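Resurfacing the lower playground at Grevau

Friday, July 11, 2025

The lower playground at Grevau has been closed since the spring term ended, and the fencing is due to come down once the safety surface has been inspected. Miroslava Říha drew up the specification for the district's parks section and has supervised the work on site. She spoke to the newsletter at the depot on Bunlow Road.

The old surface was bonded rubber laid over a stone base. According to Říha, the rubber had worn acceptably in most places and the fault lay underneath. "The base had settled on the side nearest the brook," she said. "Where it settled, the joints opened, and water got in at the joints. You can patch that for two or three years. We had patched it for five."

The area replaced is 200 square metres. It takes in the ground under the swings, the climbing frame and the rotating disc, but leaves out the toddler corner, where the surface was renewed separately and still passes its tests. The contractor, Šindelář, lifted the old material in strips and took the base down to firm ground before relaying it in two compacted layers.

Říha specified different thicknesses for different equipment. The depth of rubber depends on how far a child could fall from the highest point of each item. "People see one flat surface and assume it's the same all through," she said. "Under the climbing frame it is 40 millimetres deeper than along the path. The top is level, so the difference has to be made up in the base." She asked for levels to be taken before and after each layer was laid, and two areas were sent back for correction.

The drainage is new. A perforated pipe now runs along the brook side and discharges into the existing gully by the gate. Říha said the fall on the finished surface is slight, but enough to clear standing water. The old gully grating, which had slots wide enough to take a bicycle tyre, has been changed for one with narrower openings.

Three pieces of equipment were taken out for the works and two have gone back. The swings kept their frame but have new chains, bearings and seats. The climbing frame was stripped, checked at the welds and repainted in its former green. The rocking beam was scrapped. "The footing had corroded below ground level," Říha said. "It looked sound until we dug it out. I would not have signed for it."

Its replacement is a basket swing made by Trurico, which needs a larger clear zone than the beam did. The bench beside it has been moved back to the hedge, and the litter bin now stands outside the gate.

Asked about complaints that the closure had run on, Říha said the programme had allowed 18 working days and the work had taken 24. Rain accounted for four of the extra days. The rubber is bound with a resin that cannot be laid on a damp base, and the contractor was told to wait. The other two days went on the corrections to levels.

The inspection will include a drop test at each item of equipment, and the results will be kept at the depot, where residents may ask to see them. A second visit is booked for November, after the first leaf fall, to check the gully and the joints along the kerb.

Říha expects the kerb to need attention before the rubber does. The edging stones on the path side are the original ones, reset in fresh mortar, and several are chipped. "There was no money in this job for new edging," she said. "I have put it down for next year's list, together with the gate hinges."
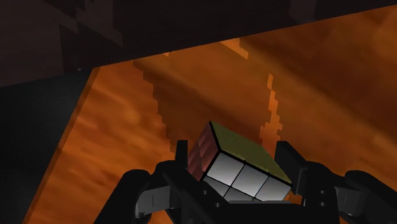 The hinges were adjusted during the works so that the gate closes unaided, but the upper one is worn and will go out of line again. Until it is replaced, the depot will check the gate on its weekly round. Faults found between rounds can be reported at the depot counter.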